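Affiliate Courses and Passive Income: Frequently Asked Questions

Can I really make a living from an affiliate site?
Some people do. Most of the ones who tell you so are selling a course about it. Ask what share of their income comes from the course.

The sales page says "earn in your first week." Is that true?
Ask for a payout statement. A screenshot of a dashboard proves very little, and anyone with a browser can edit one in a minute.

What did your own test site earn?
Abena Mahama ran one on kitchen goods for 8 months. She wrote 80 posts and made $263 before hosting. She doesn't count her hours, and we'd advise you not to count yours if you want to stay cheerful.

Is Korkness worth paying for?
We took the full program. Six modules, two of which are sales pitches for the next level up. The part on keyword research was decent, but you can find the same material at a public library.

Do I need an email list?
Probably, if you plan to sell anything. You don't need one on day one, whatever the email software people say.

Will AI articles rank?
Maybe for a while. We've heard "this time Google won't mind" before. 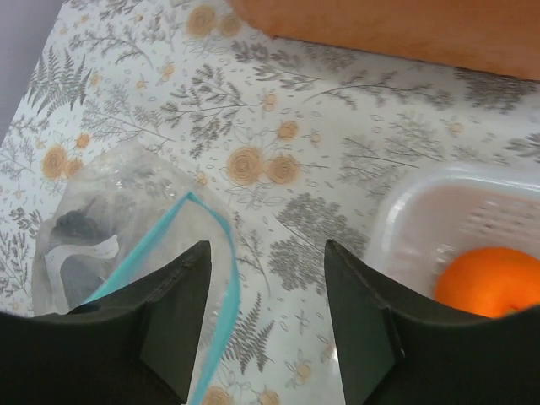 Skokau Readers' Desk, Side Income Team

Should I join a program that charges a fee to become an affiliate?
No. A merchant that wants your traffic doesn't need your money first.

How long before I should quit?
Set a spending limit before you buy the domain and stick to it. Jenő Takács didn't, and he still pays for three plugins.

Do you take commissions on anything listed here?
No. If that changes we'll put it at the top of the page, where you can hold it against us.

Can I send you a course to check?
Yes, with the full price and the refund terms. Benedicta Sarpong reads them all, slowly.

We use cookies to remember your settings. Accept | Decline
Contact | © Skokau | Back to top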